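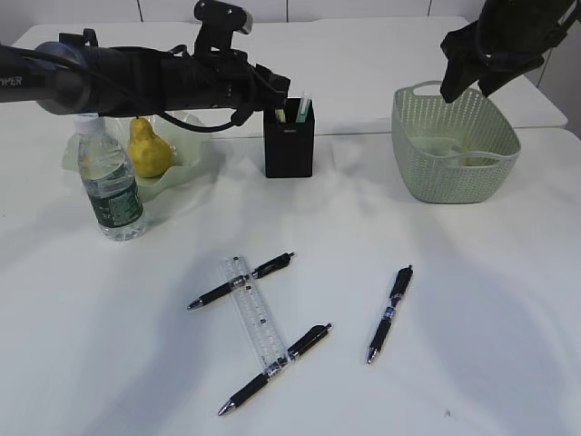

May, bench notes, iron gall ink, batch 4

Finally a batch that behaves! I left the oak galls from Kondidby steeping a full 18 days this time, lid cracked for air, and the liquor came out the color of strong tea with a lovely sour smell. The earlier batches got four days and it shows in every swatch. I'm keeping one swatch card per batch now and writing the labels in ordinary marker, nothing fancy, the sort of thing you'd pull out of a black square pen holder like the one on the white table. Iron gall labels on iron gall swatches was a silly idea, I couldn't read the batch 2 card at all under the lamp.

Recipe as made:
50 g crushed galls
800 ml rainwater
25 g iron sulfate
25 g gum arabic (Pastley, the lump kind, pounded)
one clove, against mold

Strained twice through muslin, then once through a coffee filter, which took forever. Iron went in last, a bit at a time. The change is such a treat to watch — brown, then a murky purple, then suddenly black around the spoon. I stopped stirring when the color stopped moving.

Gum: batch 3 had too much and sat on the paper like varnish. This one flows. With the pointed nib I get clean hairlines on the Lo Presti laid paper and only slight feathering on the cheap copier stuff. On the Sadent card it beads for a second and then bites in nicely. Broad nib still railroads on fast downstrokes, so maybe a touch more gum after all, or I should just slow down. Try both.

First strokes go on pale gray and darken while you look at them. By lunch the morning lines were properly black. I did a row of plain strokes every hour, top to bottom on one sheet, and it makes a beautiful ladder. Sheet is pinned over the sink, please leave it up.

Water test at 4 pm: one drop on each row, blotted after a minute. Oldest rows didn't budge. The newest one lifted a gray halo. Want to repeat this tomorrow once everything has had a night to set.

Still bothered by the acid. The strip paper reads lower than I'd like, and I don't want to be the person whose notes eat through the page. Next batch, same galls, less iron, everything else unchanged. Crushed eggshell in the jar is the other thing I've read about, but one change at a time.

Bottled in the small brown jars, top shelf. Please don't use it in fountain pens! Dip pens only, and rinse the nib before it dries or it will rust by morning.

To get: muslin, more strip paper, cloves.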